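Ikum and Tipoki Lake Association to Restore Two Miles of Shoreline This Spring

Regional internet provider will match employee hours with cash support and free service at the lake's field station

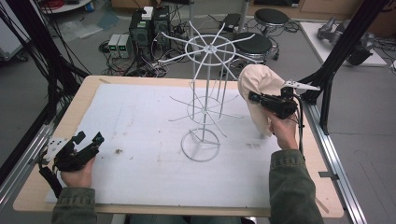 A wire display rack on a white foam board and a piece of beige fabric held above the board.

Wed 12 March – Internet and phone provider Ikum said today it will work with the Tipoki Lake Association on a shoreline restoration project covering 2 miles of the lake's eastern bank. Work starts this month with site marking and will continue through the end of May, when the last of the native plants go into the ground.

The eastern bank has lost soil steadily over several winters of high water. Parts of the walking path between the boat launch and the old pump house are closed, and silt has built up in the shallow cove where local schools hold their water studies. The association completed a survey of the bank last fall and drew up a planting plan, but did not have the money or the hands to carry it out.

Under the agreement, Ikum will pay for 560 native shrubs and grasses, along with coir logs, stakes and erosion matting. Employees may take up to 8 paid hours each to work on the bank during regular business days. For every hour an employee works, the company will make a matching payment to the association's maintenance fund, which pays for mowing, signs and repairs to the path.

"Our lines run along this lake and a good number of our customers live on it," said Dorothy Oakley, director of community programs at Ikum. "When we dug the fiber route on the north side we saw how soft the bank had gotten. The association had a plan on paper already. We asked what it would take to get it started, and they sent us a list."

The project is divided into seven sections. Crews will begin at the boat launch and move south, finishing one section before opening the next so that most of the path stays open to walkers. Each section will be cleared of litter and dead brush, then graded by hand where the slope allows. Coir logs will be staked at the waterline before any planting is done. The steepest section, below the pump house, will be handled by Flerkik, a local landscaping contractor with equipment suited to the slope.

Plants for the project include buttonbush, silky dogwood, blue flag iris and switchgrass. All were chosen by the association from its fall survey, and all already grow in the marsh at the lake's southern end. They will be held at the Flerkik yard until each section is ready.

Ikum will also provide free broadband service to the association's field station, a one-room building near the boat launch. The station has relied on a cell connection that drops out in bad weather. With the new line, water level and temperature readings from the lake can be sent to the association's website as they are taken. The sensors are being supplied by Andedix, which makes monitoring equipment for lakes and reservoirs. Installation of the line is scheduled to be finished before planting begins.

"We have been writing readings down in a notebook and typing them in on the weekend," said Neville Heywood, president of the Tipoki Lake Association. "Having them go straight through will save a lot of time. The bigger thing for most people will be getting the path back. I get asked about it every time I am at the grocery store."

Residents who want to take part can join one of the public work days, held on Saturday mornings beginning in the second week of the project. Gloves, shovels and drinking water will be provided at the boat launch. Participants should wear sturdy shoes and clothes that can get muddy. Children under 12 must come with an adult and will be assigned to litter pickup away from the waterline. Parking at the launch is limited, and the association asks that people share rides or use the gravel lot across the road.

The boat launch will remain open on all work days. Anglers are asked to stay clear of the staked areas until the new plants have taken root. Small flags will mark the edges, and dogs should be kept on a leash next to them. The cove will be closed to wading while the coir logs are being set.

After planting ends, association members will check the bank monthly through the first growing season and replace plants that fail. Ikum has agreed to cover the cost of replacements for that period. A short report on plant survival and path conditions will be posted on the association's website and sent to residents who sign up for the mailing list.

About Ikum
Ikum provides fiber internet and phone service to homes, farms and small businesses. Its community programs support parks, libraries and waterways within its service area.

About the Tipoki Lake Association
The Tipoki Lake Association is a nonprofit membership group that looks after the lake's public shoreline, walking path and field station. Membership is open to anyone.

Media contact
Dorothy Oakley, Community Programs, Ikum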